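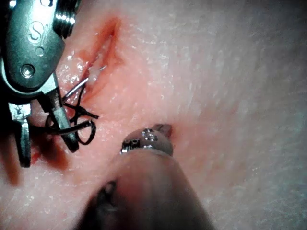 Figure 2. Needle work at an open incision, with black suture thread below the needle.

3.2 How people talk about stitches

Once we began collecting words for closing a wound, we found it very hard to stop. The Heltel letters, 570 of them in all, were written by country doctors, midwives and farm families, and nearly a third mention sewing skin at least once. We had expected a dry medical vocabulary. What we got was the language of the kitchen and the sewing basket, full of hems, darning, lacing and (our favorite) "buttoning up."

Yanling Yao sorted the passages by writer and found 152 that borrow a verb straight from household sewing. Doctors do this as freely as anyone else. One Brisness physician writes to his brother that he "basted the boy's knee and will hem it Friday," a lovely sentence that tells us he planned a rough closure first and a finer one later. Midwives prefer "draw" and "gather," both words for pulling cloth together along a thread. Farm families reach for harness and sack repair, and the word "awl" turns up far more often than "needle" in their letters.

The overlap makes good sense when we look at the materials. Needle, thread and two edges to be joined (Figure 2) are shared by both crafts, and a writer with no training in medicine could describe the work quite exactly to a reader who had none either. Leidy Villanueva points out that the borrowing also runs the other way: 32 letters use "heal" or "scar" for mended cloth, including a wonderful complaint about a tablecloth that "healed crooked."

We read these passages aloud as a group before coding them, and we strongly recommend the practice. Several puns escaped us completely on the page. The spelling "sow" for "sew," for instance, had been marked as an error until Onni Lindqvist noticed that the writer was joking about her garden in the same line. We kept such cases in a separate list, which is discussed in Section 3.3 together with the words for knots.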